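The lunch hour that shrank

Print this article | E-mail to a friend

At Wullum, a seed merchant with offices above its own warehouse, the canteen shut in August. It had served hot dinners for decades. By the end, Botond Hajdu was cooking for four people on a slow day.
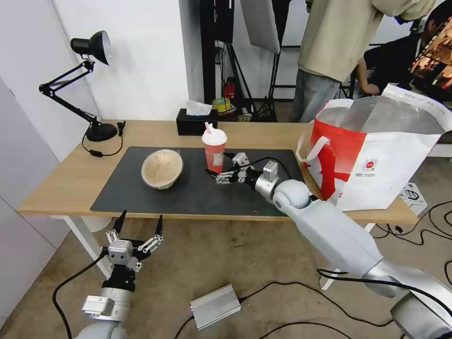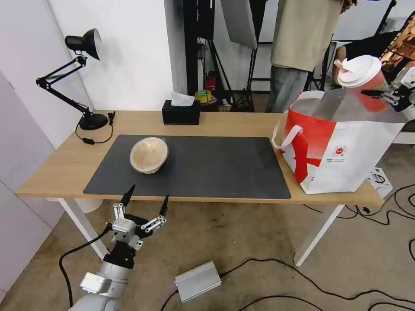
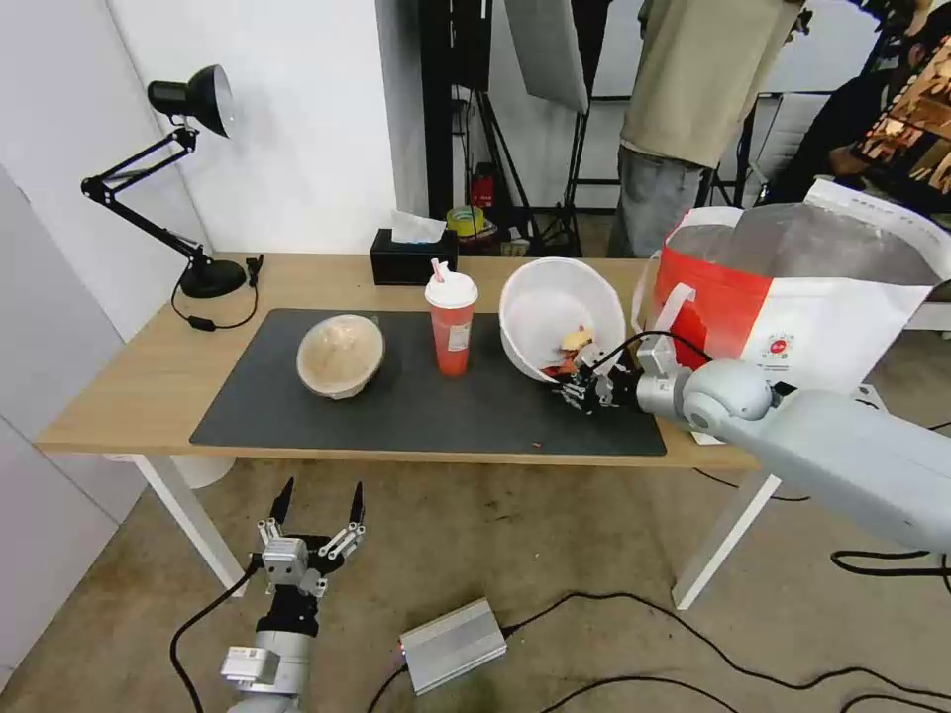 A bowl on the desk mat: the table has taken over from the canteen.

Hajdu doesn't blame the staff. "They get half an hour," he says. "The queue took ten minutes of it." Most now eat where they work, or in the car park when it's fine.

Flidetti, which supplies canteens across the county, asked 500 office workers last year where they had their midday meal. Roughly half said at their desk. Very few said they liked it.

Andor Sárközi runs the family bakery, Sárközi, opposite the warehouse gate. His trade has gone up. He sells soup from eleven and is usually out of it by one. The old rush at noon has spread across the whole morning, and he has taken on a second person for the counter.

The firm has kept the canteen tables. Staff have asked for a kettle and three microwaves, and a decision is due before winter. Hajdu has moved to the kitchen at Navach, the care home up the road, where dinner is still at half past twelve.

We use cookies to improve this site. Accept | Settings

Contact us | © All rights reserved | Back to top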